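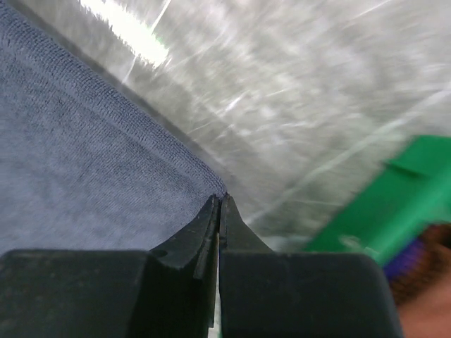
Ilteck to close its town laundry service in Flesville

2024-05-10

The laundry company Ilteck will stop its pick-up service for private homes in Flesville at the end of July. The company told its customers this week in a short letter, and the same text now hangs on the door of the shop in Nogueira Street. Hotels and restaurants that have a contract will still be served from the plant in Orden.

The service began 15 years ago, when the last self-service laundry in the center of town closed its doors. Customers leave a bag at the shop or order a pick-up at home, and the clean clothes come back after two days. In the first years the van came to Flesville every morning. Since last winter it comes only two times a week.

In the letter, Ilteck says that the price of water and heating has grown faster than the price it can ask for a bag of shirts and towels. A normal bag now costs 8 dollars. The company writes that it would need to ask for almost double to continue, and that it does not believe people would pay this. It also writes that the washing machines in Orden are made for large loads of sheets, and that small mixed bags take too much time to sort.

At this moment the service has 64 regular customers in the town. Many of them are older people who live in the apartments above the market square, where the bathrooms are small and there is no place for a washing machine. Some of the buildings have a shared machine in the basement, but the stairs are steep and the drying rooms are often full.

The town office said it had learned of the decision from the letter, the same as everyone else. It is now looking at two possible solutions. The first is to put washing machines in the empty rooms behind the library, which already have water pipes from the time when the building was a school kitchen. The second is to pay a part of the cost of the van, so that it can continue to come once a week. The town council will talk about both at its next meeting, which is open to the public.

The second solution is cheaper to start, but the office warned that it depends on Ilteck. The company has not yet said if it would accept such an agreement.
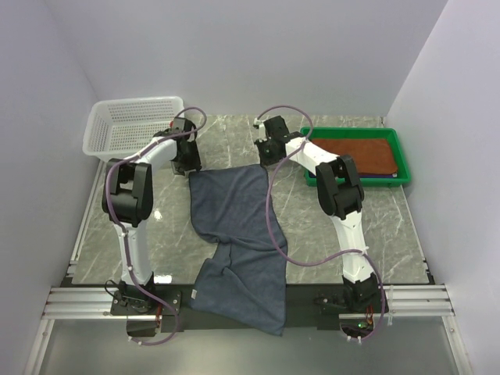

One customer wrote to this newspaper that the library plan would help only those who can carry a heavy bag across the square. "My mother can fold her own sheets," the letter said, "but she cannot bring them down three floors and up again. For her it was important that somebody came to the door." The reader asked the town to keep the van, even if it comes less often than before.

Others have already found their own way. In one building near the bus station, neighbors have bought a used machine together and put a list on the wall with the hours for each family. They pay for the electricity from a shared box, and so far it works well, except on the evenings before a holiday.

The shop in Nogueira Street will take its last bags in the middle of July. Clothes that are not picked up before the closing date will be kept in Orden, and customers will have to go there with their ticket to get them back. Prepaid cards can be used until the last day, and the money that is left on them will be returned at the shop - in cash, and only to people who bring the card with them.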